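Cups, mats, crumbs: setting a small table
Speaker notes, Oona Koskela, Tomstead village hall, 3 Aug 2021

Start on time, Grorstead ran over and they locked the tea urn away.

Hello, thanks, fire door on left. Phones off. Ask who's got under-fives at home, ask who runs a playgroup. Wait for hands. Don't fill the silence Oona.

OPENING
The Devedthorpe story. Snack table, 8 children, one jug, everything stacked in a cupboard nobody under four foot could reach. Twenty minutes before anyone got a drink. Keep it short, last time went on too long about the jug.

Point: most of the fuss at snack time is stuff being in the wrong place. Children are fine. Table is the problem.

THE MAT
Brown paper. Cheap, comes on a roll, wipe or bin. Put it down FIRST, before any cups come out. Covers most of the table so the eating bit is obvious. Patterned oilcloth - I used to like it, have gone off it, you can't see crumbs till you lean in them.

Someone will ask about cost. 300 sheets cut from our roll, lasted us the whole of last year and into this one. Don't get drawn on suppliers.

CUPS
Plastic, plain colours. Say I know, I know, plastic. Happy to argue over tea.
Rack on the table, left side, not back on the draining board. Low wire one. Cups go in tipped over so small hands get hold of the base end.
Colours - people fight over pink. Have more than one pink. Have more than one blue. Then put teh odd one at the back.

NEXT SLIDE, leave it up while talking

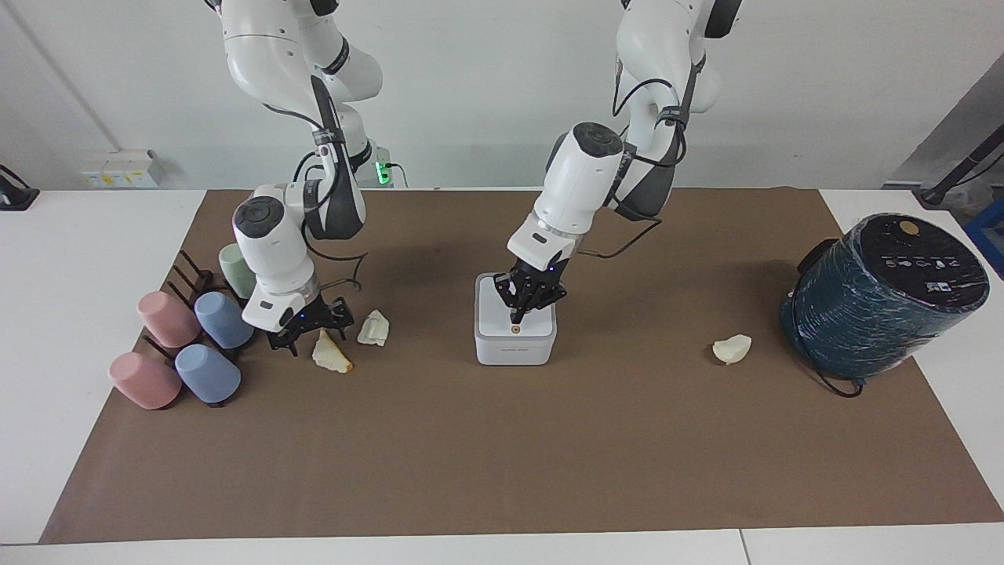 Snack table: brown paper mat, cup rack to the left, white box in the middle.

Pause. Let them look. Ask what they'd move. (Grorstead said the rack, too near the food. Fair point, say so.)

Pink and blue in front, mint green one tucked behind. Rack is black wire, easy to spot against a pale table.

THE BOX
One box, small, middle of the mat. Not three tubs. White's good, shows when it wants a wash. Rounded corners easier to wipe out, my opinion.
Everyone reaches to the middle, same distance. Try it with the box at one end if you like chaos.

FOOD
Little pieces, a couple out at once. Refill often. Big plate = big pile on floor.
Mention choking guidance is on the handout, READ IT, not going through it now.

Räsänen tray - hold it up. From my aunt's kitchen, had it since 2000, still flat. Pass it round, GET IT BACK this time.

CLEARING AWAY
Cups back in rack, lid on box, fold mat inwards from the corners so crumbs stay in it. Do the fold with a spare sheet. Practice at home first, it tore at Devedthorpe.
Then the table. Then chairs.

QUESTIONS
Ten mins max. If it's the dishwasher one: top shelf, cups only.
Handouts by the door, raffle ticket 2979 still not claimed from last month, read it out twice.
Keys to Tomstead office before six.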